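When the meeting has no owner

For two years I worked at Drivik, in the office at Istwood, and I want to write down something I learned there about meetings. My English is better for reading than for writing, so please be patient with me.

When I came, the company had one big meeting every morning at nine. All the team leaders sat in it, and also many people who were only invited once and then never removed from the list. I was one of these. I came for a question about delivery dates, I answered it, and then I stayed in that meeting for five months.

The person who changed this was Samina Virk. She did not make a speech about it. She only asked, at the beginning, who had called the meeting and what must be decided before we leave. It was quiet for quite a long time. The manager who had started the meeting had moved to Dinsa before I was even hired, and his name was still on the invitation.

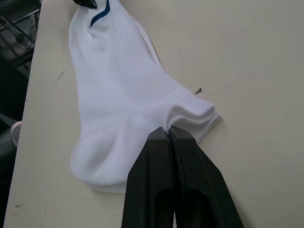 After this we tried a simple rule. Each meeting must have one owner, and the owner writes the decision in one or two sentences on the same day. If there is no owner, the meeting is taken out of the calendar. Kojo Osei was against it at first. He said that people need a place to talk without a decision, and I think he was partly right. We kept one such meeting, in the afternoon, and it was free to come or not to come. He came almost always.

The difficult part was the writing. Some owners wrote a whole page, with who said what and in which order. Tsion Gebremichael had the idea to put a limit of 500 characters in the form. People complained for a week or so, and then they became quite good at it. I still have some of these notes and I can understand them without having been in the room.

I must also say what did not work. The small decisions went to the corridor, and the colleagues who worked from home did not hear of them. Gemechu Gidey once prepared an offer with the old prices because of this. We talked about it a lot in March, but we did not find a good answer before I left.

Now I am in a much smaller firm and we are only six at the table. I thought such rules would be too heavy for us. Last month I asked who was the owner of our planning meeting, and two colleagues each pointed at the other one. So I have written the form again, with the same limit, and Tsegereda Gebreyes is testing it with her group first.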